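Rorholm Ceiling Airer, Four Rail
Item no. 3619
Made by Dalodia
In stock — ships from Pivutstead

The Rorholm is a ceiling-hung clothes airer with four wooden rails, two cast iron end brackets, and a rope and pulley set. You lower it to load it, raise it back up near the ceiling, and tie it off at a cleat on the wall. It suits laundry rooms, mudrooms, kitchens and stair halls with a ceiling height of eight feet or more.

The end bracket pattern goes back to 1869, when the Manalastas foundry was casting airer ends for local houses. Dalodia bought the old patterns from the foundry and had new molds made from them. The curve of the bracket and the spacing of the rail holes have been kept. The pulleys are a newer design and run more quietly.

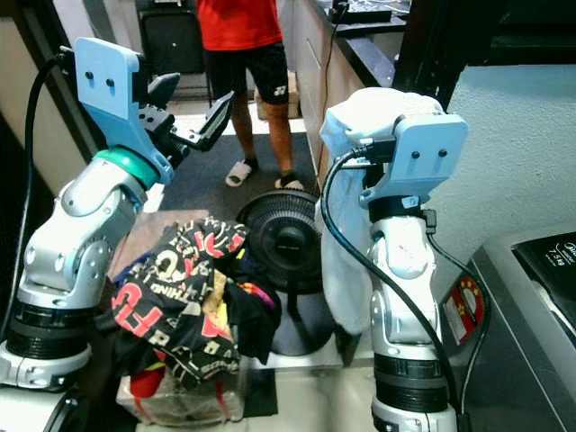
Left arm with light blue bracket and black gripper, second arm at right.

What you get

Four rails in untreated pine, 2000 mm long (a little over six and a half feet)
Two cast iron end brackets, powder coated
One single pulley and one double pulley, with screws
One wall cleat, with screws
Cotton-covered rope
Four rubber rail stops
Printed instructions

Bracket colors are black, cream and dark green. The coating is the same on all three. Rails are sold plain and can be oiled or left as they are. Do not varnish them. Some varnishes go soft under damp laundry and will mark it.

Other lengths

The rails can be cut down at home with a fine-toothed saw. Sand the cut ends and push the rubber stops back on. If you would like us to cut them, put the length you need in the order notes and allow two extra working days. Cut rails can't be returned. We do not sell longer rails, as they bow in the middle when loaded.

Putting it up

The pulleys must go into ceiling joists. Drywall anchors are not suitable, including the heavy-duty kind. Find the joists first, then decide where the airer will hang. It can run along the joists or across them. If neither direction puts a joist where you want it, screw a board across two joists and fix the pulleys to the board.

The double pulley goes on the side nearest the cleat. Set the cleat at shoulder height, out of reach of small children. Thread the rope before you put the rails in. Most people manage the job in an afternoon with a stepladder and a second person to hold the brackets level.

Keep the airer clear of light fixtures, stoves and the swing of any door.

Hanging laundry on it

Spread the load evenly from end to end. Heavy things such as jeans and bath towels belong on the two outer rails, one side matched against the other, with shirts and small items on the inside pair. If the airer tips when you raise it, lower it and move something across.

Knits and fleece take more care than woven cloth. Spin them well first, then fold them over two rails so the weight is shared.

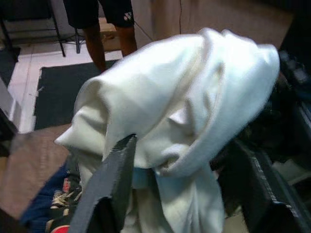 A thick sweater hung from a single rail will stretch at the shoulders and may dry with a ridge across the chest. Turn heavy pieces over halfway through. Sheets can be folded once lengthwise and draped across all four rails, which leaves a gap for air to move up the middle.

Drying time depends on the room. With a window open or a fan running, a normal mixed load hung in the evening is usually ready by morning. A closed room in winter takes longer, and it is worth running a dehumidifier if the windows mist over.

Care

Wipe the rails with a damp cloth now and then. Check the rope for wear at the pulleys twice a year — we suggest March and September — and replace it if the cover has worn through. Replacement rope, pulleys and single rails are sold separately. A drop of light oil on each pulley axle will stop most squeaks.

Customer comments

"Bought in cream for a narrow laundry room. Had mine cut to five feet and it fits between the cupboards with room to spare. The rope was stiff for the first week." — Tolera Woldegiorgis

"Good solid brackets. The instructions could be clearer about which way the rope goes through the double pulley. I had to take it down and start over." — Syahrul Ginting

The instruction sheet was redrawn after comments like the second one. Airers shipped since Saturday, February 15, 2020 include the new sheet, and we can mail a copy to earlier buyers on request.

Returns

Unused airers can be sent back within 100 days in the original carton. Please keep the cardboard end caps, as the brackets can chip without them. Return shipping is paid by the buyer unless a part is damaged or missing.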